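Ticket log: shared calendar showing the wrong times
July 8, 2020 | Logged by Shanti Chaudhary
2 min read

Good morning all, and thank you for being so patient with me while I got to the bottom of this one. It came in from the Berkine office, where Santosh Yadav had noticed that every booking made in Mirum was landing an hour early in the shared calendar. He'd missed the start of two calls before he twigged, poor man, and he was very gracious about it.

I started with the obvious things. I signed him out and back in, cleared the saved data in his browser and asked him to make a test booking for 14:00. It showed up at 13:00, bold as brass. Then I tried the same from my own account and mine was fine, so I knew it was something on their side of the fence.

The office settings page gave it away in the end. Berkine was set up in February, when the clocks hadn't yet gone forward, and whoever did it had picked a fixed offset from the list instead of "London". I changed it over, saved, and left it for 40 minutes while the sync ran through nearly 900 entries. (I had a cup of tea, I confess.)
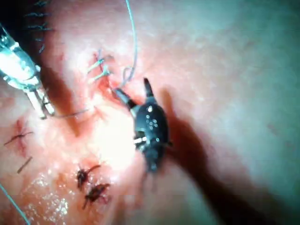 Do I need to make my old bookings again?
Leave them as they are, and the sync will move them to the right time by itself. If one is still an hour out the next morning, open it, press Save without changing anything, and it should catch up.

Santosh rang back after lunch to say his test booking was now sitting at 14:00 where it belonged, and so were the repeating ones he'd been worried about. The one straggler was a meeting brought over from the old Dreltow calendar, which I've moved by hand.

I've had a look at the Bisht office too, as it was set up in the same week, and it had the same setting. That's been changed as well. I'll keep this ticket open until they've had a chance to check their bookings, so do shout if anything looks odd.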